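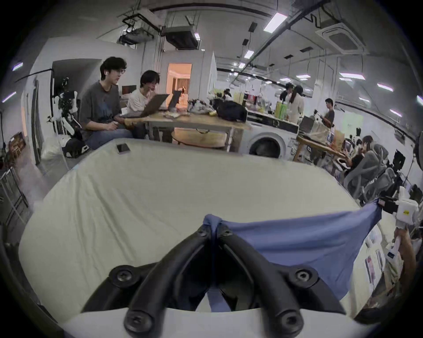

Kurgate Center > Programs > Household Skills > Gallery: Cloth and Linen

Overview | Courses | Gallery | Staff | Visit

Cloth and Linen at the Kurgate Center

The Household Skills program at the Kurgate Center teaches the everyday handling of cloth: sorting, washing, drying, folding, mending and putting away. The program began as a short unit within the general housekeeping course and became a course of its own after the move to the Kovács Building. It is open to residents of Kurgate and Tendside and to staff of partner organizations.

The gallery is arranged by the order in which the work is taught. Captions were prepared by Getachew Worku, program coordinator, with notes on method from Gebremedhin Abera, lead instructor. Selecting a caption title opens the full-size photograph.

SPREADING AND FOLDING

The cloth lifted by its corners
Small cloths are picked up by the corners and drawn taut before they are laid down. A piece that has been bunched or twisted is opened fully first, and the first fold is made only when the edges can be seen.

The covered table
Tables are covered with a plain, light-colored sheet for folding practice. Colored cloths show clearly against it, and a crooked edge is easily noticed. The sheet is smoothed at the start of each session and again whenever the wrinkles begin to catch.

Halves and quarters
Participants learn the half fold and the quarter fold before any other. Mr. Abera asks that the fold line be pressed with the flat of the hand, starting at the center and moving outward.

Working from the far corner
The far corner is the one most often missed, particularly on a wide table. Participants may walk around to it. Leaning across tends to drag the sleeve over cloth that has already been smoothed.

Folding in pairs
Large sheets are folded by two people standing at opposite ends. One person leads and the other holds still until the corners meet — the roles are then exchanged for the next sheet.

The fitted sheet
Fitted sheets are taught in the third session. The corners are nested one inside another, the elastic edge is turned in, and the piece is treated from then on as an ordinary rectangle. Some practice is normally required.

WASHING

Sorting
Laundry is divided by color and by fabric. Heavily soiled kitchen cloths form a separate load, and anything with a loose button or an open seam is set aside for the mending session.

Reading the label
Care labels are read aloud in the first session. A printed chart of the common symbols is given to each participant to keep. Copies may also be requested at the front desk in larger print.

Loading the machine
The program teaches on front-loading washing machines. The drum is filled loosely, with room for a hand above the load, and the door seal is checked for socks and small cloths before the door is closed.

Measuring detergent
Detergent is measured with the cap provided by the manufacturer. The most common error among new participants is to use too much, which leaves a stiff feel in towels and a film on the drawer.

Wiping down
After the last load the door is left ajar and the seal is wiped. The detergent drawer is removed and rinsed at the end of the month.

DRYING AND PRESSING

Shaking out
Each piece is shaken once before it is hung. Participants are asked to step back from the table while doing so, out of consideration for those who are still folding.

Hanging towels
Towels are hung by the short edge with a small overlap at the line. Two towels may share a peg where they meet.

Drying flat
Knitted pieces are laid flat on a clean towel and returned to shape by hand. The drying racks in the Kovács Building were supplied by Villo in December, replacing a set that had served the program since its first year.

Pressing napkins
Napkins are pressed while slightly damp, on the wrong side first. Embroidered pieces are placed face down over a folded towel so that the stitching is not flattened.

MENDING

The loose hem
Participants use a plain slip stitch for hems. Thread is matched to the cloth in daylight wherever possible, as lamps can alter the appearance of blues and grays.

Buttons
A button is sewn on with a short shank to allow for the thickness of the cloth. Spare buttons are kept in jars by size.

Retired cloth
Pieces that can no longer be mended are cut down for cleaning use. Cotton sheets are particularly valued for this purpose and donations are accepted throughout the year.

STORING

Stacking
Folded pieces are stacked with the rounded edge facing outward, which makes it simple to take one without disturbing the rest. Stacks are kept low. A tall stack leans, and the lower pieces are then seldom used.

Labeling the shelves
Shelves are labeled by size and use. The wording of the labels was settled by last year's participants, who preferred "large table" and "small table" to the measurements that had been printed before.

Rotation
Clean linen is placed at the bottom of the stack and linen for use is taken from the top. Mr. Worku reviews the shelves at the close of each course and withdraws anything that requires attention.

Seasonal storage
Blankets and heavy curtains are washed, dried completely and stored in cotton bags during the warmer months. A slip noting the contents is tied to the handle of each bag.

ABOUT THE COURSE

The course consists of 9 sessions, each beginning at 3 p.m. and ending at 5 p.m. No previous experience is needed. Participants should wear comfortable clothing with sleeves that can be rolled up, and may bring one item from home for the mending session. Laptops and phones may be brought for taking notes. Coats and larger bags should be kept clear of the walkways.

Places are confirmed in writing by the program office. A waiting list is kept for each course, and people on it are offered the next available place before general registration opens. Participants who miss a session may attend the same session in the following course without charge.

Partner organizations may request a session on their own premises. The room should have a large table with access on all sides, good light and a sink nearby. A washing machine is helpful for the second session but is not required, as Mr. Abera can teach loading and sorting at the Kurgate Center on a separate visit.

USE OF PHOTOGRAPHS

Photographs in the gallery may be reproduced for teaching with credit to the Kurgate Center. Requests for print copies should be addressed to Getachew Worku at the program office and should give the caption title of each photograph required. Orders of up to 100 prints are normally handled within the month. Larger orders are referred to the center's print supplier in Tendside, and the cost is confirmed before any work begins.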